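Réjean Sandhu has been selling houses in the Nelley district for most of his working life, and he still answers his own phone. We met at his office on Pelletier Street at eight in the morning, before his first showing.

The market has slowed since August, he said, mostly at the upper end. "Smaller places still go. If it's under 1000 square feet and the roof is good, I'll have two offers by the weekend."

His current listing is a two-story house built in 1890, with the original staircase and a newer kitchen. The lot backs onto Hastelell Park. "People ask about the park first," Sandhu said. "Then they ask about the furnace."

He tells sellers to fix small things and leave the big ones alone. One couple wanted to redo both baths before listing. He talked them out of it - they spent $600 on paint and a new back door, and sold at asking price.

Buyers, he said, should read the disclosure before they visit. "It's long and it's dull. Read it anyway."

Sandhu plans to open a second office in Zekmont next year. He hasn't signed a lease yet.

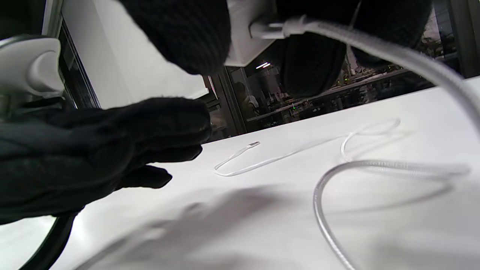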